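Deson Numbered Key Ring Plate
Category: Key Control and Storage

The Deson plate keeps the keys of a building together on one curved piece of thin metal. It is intended for schools, clinics and rental offices.

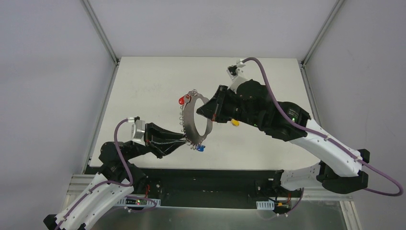
Reading time: 2 minutes

Product details
Small holes run along the margin of the plate, and engraved numbers mark positions for split rings. A large oval opening in the center serves as the handhold. Spare rings are supplied in packs of 20.
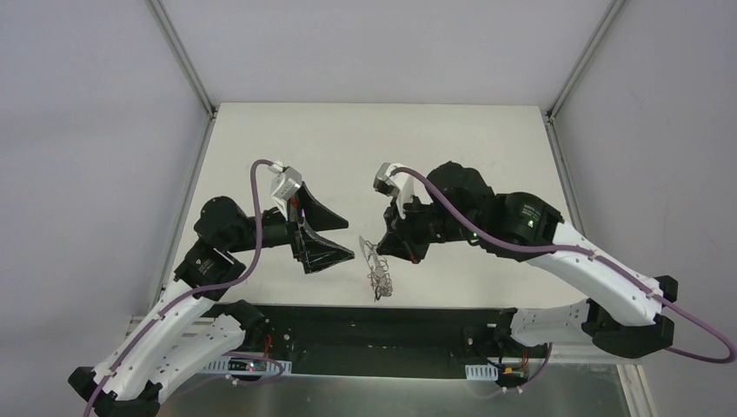

Each position should be entered in the key register before the plate is issued. Keys with plastic heads and plain metal keys may be carried on the same plate, and colored tags may be added where a department requires them.

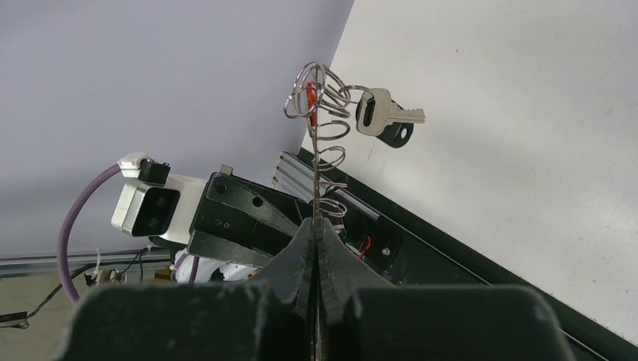 Elsa Hyvönen: We keep the front door key on a ring by itself. Can the plate be ordered with the numbers starting at 7?

Numbering to order is available on request. Please allow 3 weeks for delivery.

Care
Wipe the plate with a soft, dry cloth. Replace any ring that no longer closes fully.
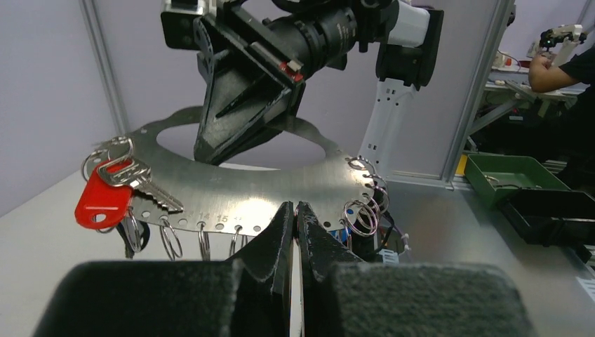

Khairul Sumampouw asks that red tags be stocked separately, as his office uses them only for keys on loan. Tags may be ordered by color from the Hartono parts desk.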